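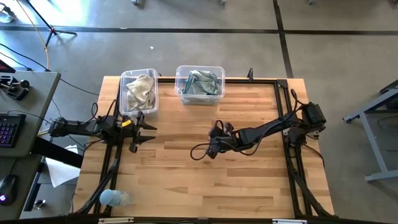 A learner on the Astden course asked last term whether cloths that come out of the dryer need folding at all if they are only going to be used for wiping down. The answer depends on where the cloth is going next, and most of this session deals with that.

Household Textiles, Unit 2: Sorting and Folding Small Cloths
Onanby Centre, Sutcliffe Room

What the unit covers
Small flat items: tea towels, waffle cloths, dishcloths, face cloths and hand towels. Sheets, duvet covers and table linen come in Unit 4. Bring a cloth from home if you have one with an awkward shape or a worn edge.

Bins before folding
Keep unfolded cloths in bins on the table and leave the middle of the table clear to work on. A clear plastic bin is easier to use than a solid one, as you can see what is at the bottom without tipping it out. Put one type of cloth in each bin. If two types have been mixed, sort them first and fold afterwards.

Set the bins along the far edge of the table. If they stand at the near edge you will be reaching over them all morning.

Waffle weaves
A waffle cloth has raised ridges and sunken squares. It takes up more water than a plain cloth of the same size, and it also shrinks more in the first few washes, often more in one direction than the other. Do not expect the corners to meet. Fold to the longest edge and let the short side fall inside.

Smooth waffle cloths with the flat of the hand. Pulling at the corners stretches the weave and the cloth will not lie square afterwards.

Edged cloths
Cloths with a coloured edging usually have a firmer border than centre. After washing, the border may be tighter than the middle and the cloth will dome slightly. Lay it out, press the middle down first, then bring the edges in. Fold so that a folded side faces the front of the shelf and the loose edges are at the back.

The colour of the edging can be used for sorting. At Brestden the kitchen and washroom cloths are told apart this way and are kept on separate shelves. Write down whichever system you use and put it on the shelf.

The standard fold
Lay the cloth flat, long side towards you.
Bring the left side over to the right.
Smooth from the fold outwards.
Bring the bottom edge up to the top.
Turn the cloth so the last fold faces you and stack.

Shelf quantities
The Onanby store holds 3,380 cloths when full. A trolley takes 400. Stack no higher than the shelf lip or the top ones slide off when the trolley is moved.

Before the next session
Fold one load at home by the standard fold and one by your usual method. Note which stack stays upright after a few days of use. Handout 3 has the table for this. Spare copies are in the tray by the door.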